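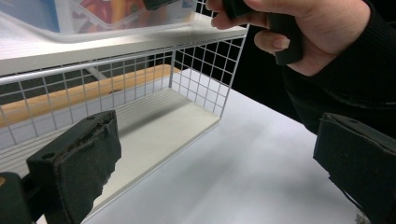
Search this site Search Go

Larder

Oct 30, 2024 - 8 min read

A larder is a cool room or cupboard for keeping food, and it's one of my favorite entries to write because I grew up with one and had no idea it was unusual. People use the word as if it meant the same thing as pantry. It doesn't quite, though the two have been drifting together for so long that I don't correct anyone at parties anymore.

Where the word comes from

Larder goes back through Old French to the Latin for bacon fat or lard, so the first larders were places for meat, much of it stored under a layer of fat. Pantry comes from the word for bread (pain, if you took French in school). In a big medieval house these were separate rooms with separate people in charge, and there was a third one, the buttery, which had nothing to do with butter. That was for the butts, the casks of ale and wine. I love that one and bring it up far too often.

By the time ordinary families had a storage room of their own, there was usually just the one, and it got called whatever the family called it. My grandmother said larder. My mother said "the cold cupboard," which I'd argue is the better name.

How one works

The whole thing depends on staying cool without any machinery. In the northern half of the world a larder goes on the north or east side of the house, out of the afternoon sun, with a small window or a vent covered in fine mesh to let the air through and keep the flies out. Better ones have two vents, one low and one high, so that cooler air comes in at the bottom and the warm air leaves at the top. Then there's the cold shelf - a thick slab of slate, marble or sometimes plain concrete, which soaks up heat slowly and stays chilly to the touch well into the day. Milk, butter and cooked meat used to go there. Hooks in the ceiling were for hams and game.

The one I know best is in a farmhouse called Trenell, where Gemma Morelli let me poke about for a whole afternoon in September with a thermometer in my hand. It was a warm day and she had 48 jars of plum jam on the upper shelves, all labeled (she's much tidier than I am!). Outside in the shade I got 23 degrees Celsius, and the slab was noticeably cooler, though I managed to drop the thermometer before I'd written the second number down. So I can't give you that one. The shelf is a single piece of slate and Gemma thinks it's older than the house.

What goes in

Root vegetables, onions, winter squash, apples, hard cheese, preserves, flour, and bread for a day or two. Keep the apples away from the potatoes, as apples give off a gas that gets potatoes sprouting. Potatoes want the dark as well. Flour and grain should be in something with a tight lid, partly for the damp and partly for moths, and if you've ever had pantry moths you'll know I'm not being fussy. I once threw out everything on two shelves and still found them in the paprika.
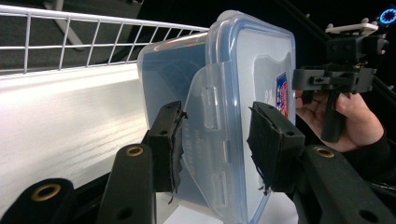
Can a larder take the place of a refrigerator?

Only for some foods. Fresh meat, fish, milk and leftovers need to be kept colder than a larder can manage for most of the year, but it's a fine home for vegetables, jams and anything dry.

Decline and return

Iceboxes took the first bite out of the larder and electric refrigerators took the rest. Builders wanted the floor space, and kitchens moved onto whichever side of the house had the nicest light, which was usually the wrong side for keeping butter. Plenty of old larders became closets or half baths. If your downstairs bathroom has a strangely small window up high and is freezing all winter, you may be sitting in one.

They've been creeping back, often as a tall cupboard with a vent to the outside. Some of what's sold as a larder these days is simply a big cabinet with racks on the doors. I don't mind those, I have one myself and it's very handy, but there's nothing cool about it in the literal sense.

See also: Buttery, Icehouse, Pantry, Root cellar, Springhouse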